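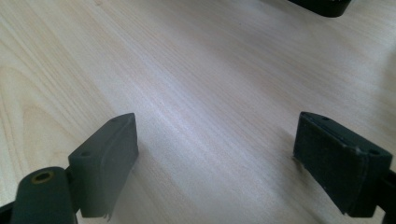 Progress report to the Edden Fund
Project: Reading rooms in the Uniyal valley
Prepared by Signe Brynjólfsdóttir, project office

We use cookies to remember your settings. Accept all | Manage choices

Dear Ms Rieger,

I send you the report for the second part of the grant year. The two reading rooms are now both open. The room in the upper village opened in November, later than we planned, as the road was closed by a landslide for nine days and the books stayed in the depot.

From the order of 1,000 books we have received 534. The rest are children's books in Hindi, and the printer has moved the delivery two times. Harsh Bajpai is in contact with him every week. I do not want to promise you a date before we have it in writing.

Shivam Garg has finished the lending list on paper. We wanted to use the Ledex program for this, but the electricity in the upper village is weak in the afternoon, exactly when the children come. We ask for your agreement to move the money for the licence to solar lamps. The total of the budget stays the same.

The evening class for adults is going slower. Many women told Bhupendra Rajput that the hour is bad for them, as they must cook. From next month the class will start after lunch, and we will see if more of them can come.

The receipts are in the second file, sorted by village. One receipt for transport is missing and I have asked the driver for a copy.

With kind regards,
Signe Brynjólfsdóttir
Saturday, January 18, 2025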